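Tralla Water Flosser
Section 4: First use, daily cleaning and care

Read this section before you fill the tank for the first time. If you have had gum surgery, a tooth taken out or an implant placed in the last few weeks, ask your dentist when you can start.

4.1 Before first use

1. Charge the handle on the Zurno base until the light on the front stays green. A full charge from flat takes 5 hours.
2. Pull the tank down and away from the handle. Rinse it under the tap.
3. Push a tip into the top of the handle until it clicks. Tips have a coloured ring at the base so that each person in the household can keep to their own.
4. Fill the tank with lukewarm water, close the flap and slide the tank back on.
5. Hold the tip over the basin and switch on. Let the whole tank run through, then empty any drops left inside.

Note: The first few seconds may give only air and a rattling sound while the pump fills. If no water comes after that, see 4.6.

Caution: Do not use water hotter than you would be happy to hold in your mouth. Hot water can scald and will harden the seal.

4.2 Choosing a setting

The dial has two ranges, Soft and Full. Each range can be turned up or down in small steps. Start at the bottom of Soft and stay there for the first week. Slight bleeding is common in people who have not cleaned between their teeth for a while. If it has not stopped after two weeks, book a check-up.

At the top of Full the pump delivers up to 900 pulses a minute. This is meant for healthy gums and for cleaning under bridges. It is not faster at removing plaque if you rush, and it does make more mess.

4.3 Cleaning your teeth

1. Fill the tank and choose your setting before you put the tip in your mouth.
2. Lean well over the basin. Put the tip in first and switch on second.
3. Close your lips enough to stop splashing but leave a gap for the water to run out.
4. Point the tip at the gum line at a right angle to the tooth.
5. Begin with a back tooth. Follow the gum line slowly and pause for a moment between each pair of teeth.
6. Do the outside of the upper teeth, then the inside, then the same for the lower teeth.
7. Switch off before you take the tip out.

A full tank lasts long enough for most mouths. If yours runs out early, refill it and carry on from where you stopped.

Note: The flosser does not replace your toothbrush. Most people find it easier to floss first and brush afterwards, so that the fluoride from the toothpaste stays on the teeth.

4.4 Braces, bridges and implants

Use the Tamiru tip, which has a small tuft of bristles round the nozzle. Stay in the Soft range. With braces, hold the tip just above each bracket, then just below it, and brush the tuft lightly along the wire. With a bridge, aim the water under the false tooth from the cheek side and then from the tongue side.

Caution: Do not press the tuft into the gum. Change a Tamiru tip when the bristles begin to splay, or after three months, whichever comes first.

4.5 After each use

1. Empty the tank. Do not leave water standing in it overnight.
2. Run the handle for two seconds with the tank off to clear the hose.
3. Take out the tip, rinse it and stand it in the holder.
4. Wipe the handle with a soft cloth and leave the flap open to dry. 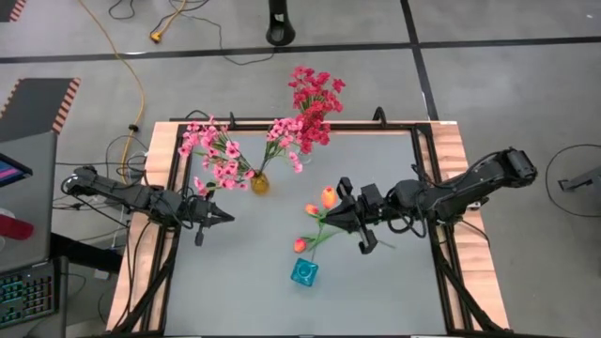
Once a month, mix one part white vinegar with four parts warm water and run a full tank of this through the handle into the basin. Follow it with a full tank of plain water. In hard water areas do this every two weeks.

Caution: Do not put mouthwash, salt or bleach in the tank. Do not wash any part in a dishwasher.

4.6 If something is wrong

Weak jet: take out the tip and hold it up to the light. If the hole is blocked, soak the tip in vinegar and rinse. If the jet is still weak, clean the filter at the foot of the hose.

No water: check that the tank is pushed fully home and that the flap is shut.

Leak where the tank joins: remove the grey seal, rinse it and press it back with the flat side up. Replacement seals are part number 517.

Red light: the battery is low. Finish the row you are on and put the handle on its base.

Spare tips and seals are sold through Gavov. For other questions write to Maricruz Alvarado at Tralla customer care, giving the serial number from under the base.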